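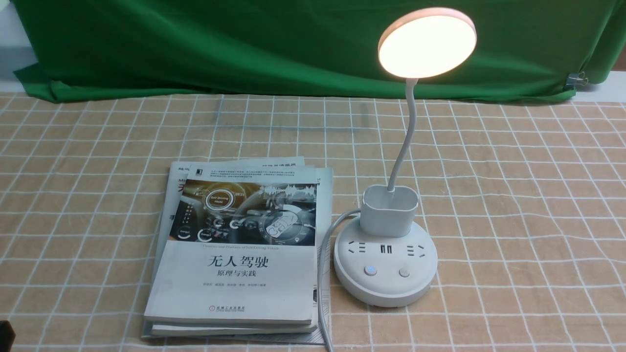
Budget season again, friends! Quotes for next year's kit are due to me by Tue 26 October, and I've been up to my elbows in the Pikley spreadsheet since August (send biscuits).

The big one is a second arm for the tabletop bench. Soriano and Flallby have both quoted, and the Flallby price looks lovely until you get to page 5, where the fingers and the wrist camera are extras. I've asked them for one figure with everything in it.
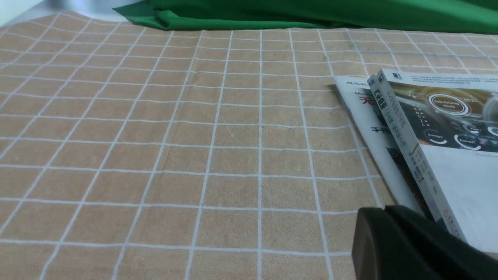 Books and gripper on the checked cloth at the Pikley bench.

What always catches us out is the small stuff. We planned the last arm down to the bolts and then went looking for somewhere to plug it in. So this time there's a line for power, with $200 set aside for strips, adapters and longer leads, and I'm not letting anyone raid it for coffee pods.

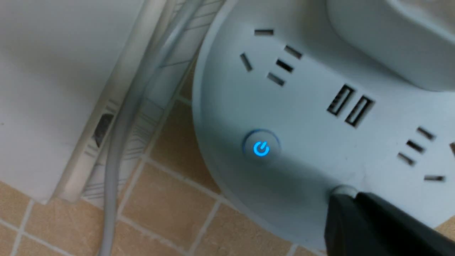

Pikley Equipment Desk
Planning and Purchasing Coordinator

Spare fingers are on the list too. Kukia will do us a better rate if we order 11 sets in one go, and I'm leaning towards yes, even though it means finding cupboard space. Props come out of a separate pot: I've put in $1000 for books, lamps, cloths and other household bits, and if your team wants something odd, tell me now while I can still move the numbers! 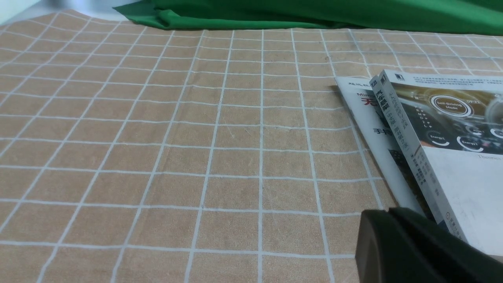 I'd also like to hear from whoever books the bench most. If a second arm means a second table, that changes the floor plan, and the floor plan has its own form. Drop me a line or scribble on the sheet by the kettle.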